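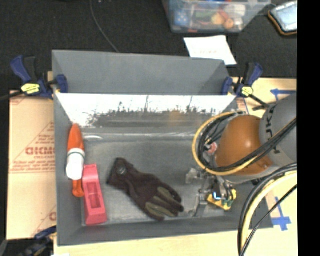

Octavio Pereyra 在条目讨论里留言,说别再把抓取成功率写成夹爪一家的成绩,换了相机位置数字就变,两者要分开列。Iara Mansilla 同意一半:分开列可以,但料箱也得写清楚,斜壁箱和直壁箱根本不是一回事。以下正文按这两条意见改过,未改完。

料箱抓取对比测试(箱内夹爪比较)

指在同一只料箱、同一组物品上轮换夹爪、相机或控制器,比较抓取表现的一类台架试验。常用于选型。也有人叫“换爪测试”,叫法不统一。

概述

料箱固定在台面,机械臂从一侧伸入,逐件抓取。物品一般软硬混放:硬塑料玩具、泡沫块、手套之类。硬件考定位,软件考控制——此处“软件”指程序,不是软的物品,旧版写混了。手套单列一类,见下。

台架

箱子必须夹死。快速夹压住箱沿,常见做法,拆装快。螺栓固定更稳,换箱麻烦。箱子移位几毫米,手眼标定就得重来,之前的数据作废。台面贴胶带做记号,便于复位。线缆要留余量,绕在腕部外侧的尤其注意,末端大角度旋转时容易拉紧。

机械臂方面,图中为 KUKA。换臂对比做得少,工作量大,控制器也得跟着换,变量太多。

夹爪

Norngate 两指平行爪:结构简单,抓泡沫块稳,块体贴着箱壁时手指下不去。
Sundard 自适应指爪:手指可包络,圆柱形物品表现好。力控参数敏感,出厂值偏大,泡沫会压出印子。
Olivares 吸盘:平整表面快,织物基本吸不住,漏气。混合物品测试里一般只作参照。

指尖长度常被忽略。箱深、指短,腕部先碰箱沿。

相机与控制器

固定相机装在台侧或上方,标定一次可用较久,缺点是手臂伸进箱里会遮挡。腕部相机没这个问题,但靠近后视野太窄,还多一根线。Bostia 控制器支持两路同时接入,延迟要自己测,手册给的是空载值。

流程

一轮放置2件以上物品,位置随机,允许相互倚靠。每只夹爪跑100次,中途不调参。掉落、夹空、碰壁急停分别记。抓起后保持数秒再放下,保持时间各家不一,引用数据时请注名。

结果举例

Mansilla 在11月的一组记录:两指爪抓手套,100次成功59次,失败多为只夹到一层布、提起后滑脱。同条件下自适应爪略好,具体数字待补。吸盘未完成,中止。另有一份合计114次的记录,中途换过相机支架,Pereyra 认为不可比,已从表中移出。

争议

一是随机放置到底多随机。手工摆放的人会不自觉把物品放在箱子中间,角落样本偏少。有人主张按格子抽签,费时。
二是重试算不算成功。部分团队允许重试一次,成绩自然好看。本条目只收首次抓取的结果,旧数据没注明的先标“存疑”。
三是手套摆向。手指朝外、朝箱壁,难度差不少,目前没有统一规定。

参见

手眼标定;末端执行器;力控夹持;箱壁碰撞检测(条目待建)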